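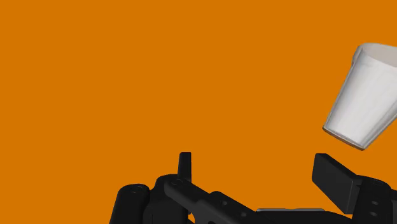
Apprendre la saisie avant l'atelier

2020-01-28

Un bras robotisé n'apprend pas à prendre un gobelet en lisant une consigne. Il lui faut des exemples, et la constitution de ces exemples occupe désormais une part importante du travail des laboratoires. Au centre Pellent, l'équipe du programme Rosturix a choisi de commencer par la simulation, où chaque essai peut être rejoué, corrigé ou écarté.

Le premier corpus réunit 3 000 séquences, réparties entre 30 objets d'usage courant. La vaisselle jetable y tient une place particulière : un gobelet blanc, évasé vers le haut, change fortement d'aspect selon son inclinaison. Le fond de couleur unie, orange dans certaines séries, laisse au système peu d'indices étrangers à l'objet et à la pince noire. Les positions de départ varient d'un essai à l'autre, y compris lorsque l'objet se trouve hors de l'espace compris entre les doigts.

Chaque séquence associe les images aux commandes envoyées à la pince. Le logiciel Quintero, développé en interne, en assure l'enregistrement et signale les trajectoires incomplètes. Les essais manqués ne sont pas supprimés - ils reçoivent une étiquette distincte et servent à l'évaluation.

Le passage au matériel réel est prévu en March, dans la halle d'essais de Flakton. Un lot de 125 démonstrations y sera enregistré par des opérateurs formés, puis comparé à 1 000 séquences simulées de même nature. Le centre publiera le protocole de collecte avec les résultats de cette comparaison.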